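Numura Street Residents' Group
Minutes of the end-of-year meeting, Sunday, December 19, 2021

Chair: Hema Arumugam
Minutes: Assunta Zuccaro, under mild protest

Apologies were received from the Sorrentino household, who could be heard having lunch next door.

1. Previous minutes
Accepted once the word "feral" was removed from the paragraph on parking.

2. Furniture in front yards
Hema reported that council's hard rubbish collection is booked for March. Certain neighbours have got in early. The pile at the brick building was discussed at length, in particular the cabinet with the orange top, which two people admitted to having thought about taking home. One of them was the Chair.

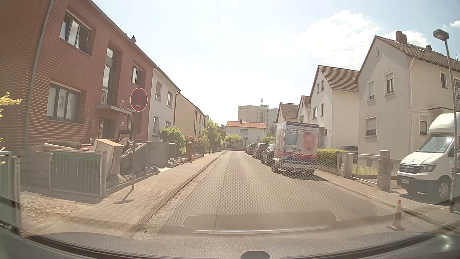

Can people put things out on the footpath now if the collection isn't until March?
Everything stays inside the property line until the weekend before pickup, and anything put out sooner can attract a fine of $200.

It was noted that carpets should be rolled and tied. Assunta asked whether a skip might be quicker. Hema had two quotes, $437 from Nurkbridge Bins and $878 from Prollent, the second including a man to do the lifting. The meeting was strongly in favour of the man and strongly against the $878.

Moved that we hire the Nurkbridge skip for one weekend in January, cost shared among those using it. Carried, with one abstention from a person who owns a trailer and could see where this was heading.

3. Swap table
Good items to be offered to neighbours before they go in the skip. Bread makers are excluded after last year.

4. Money
Balance is $95. A proposal to spend it on a sausage sizzle on skip weekend was carried before it had been fully read out.

5. Other business
The no-stopping sign still applies to everyone, including people who are "just unloading".

Action: Hema to book the skip. Assunta to letterbox the street.

Meeting closed 4.40 pm.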